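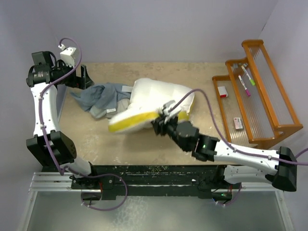
Floor seating for a small living room
Posted by flatfoot_lee, 1/29/21

I got rid of my sofa in December and want to go to floor seating for good. The room is small and I have been sitting on a folded comforter, which goes flat in an hour. I want something that stays put, lifts off the floor for vacuuming, and comes in a plain color. A beige like that tabletop between the pale walls would suit me fine, as my walls are nearly the same gray-white. I am looking at the Skuvdale floor mattress, the three-fold kind, or two of the Bresia floor chairs with a back. Budget is $100 a seat. Has anyone lived with either one?

marrow_st wrote:
Had the Skuvdale for 3 years. Good for sleeping guests, not great for sitting. The folds open up under you when you lean back. Put it against a wall and it's better.

Leokadia Dudek wrote:
I'd go with the floor chairs. I'm past 40 and can't sit an evening without something behind me. The Bresia back clicks into several positions. Mine has loosened a little but still holds.

marrow_st wrote:
The click hinge is what I don't like about them. My sister's went in one winter and now it only lies flat.

Leokadia Dudek wrote:
Was she rocking on it? Mine gets used every day and I haven't had that.

marrow_st wrote:
No idea. She's not a big person though.

tatami_no wrote:
Neither. Get a firm buckwheat cushion and a low bench for your back. Jin sells covers that zip off. Foam is going to go flat whatever you pay.

flatfoot_lee wrote:
Does buckwheat make noise? I watch TV at night with the sound low.

tatami_no wrote:
Some, when you shift. You stop hearing it.

Leokadia Dudek wrote:
I didn't stop hearing it. I gave mine away.

oda7 wrote:
Whatever you buy, air it out. I left a Flaneck mat down on a bare wood floor and got mildew on the underside. Now I stand it up against the wall every morning.

flatfoot_lee wrote:
Thanks, didn't think about mildew. Going to try one Bresia chair first and see how the hinge does. If it holds up I'll order the second.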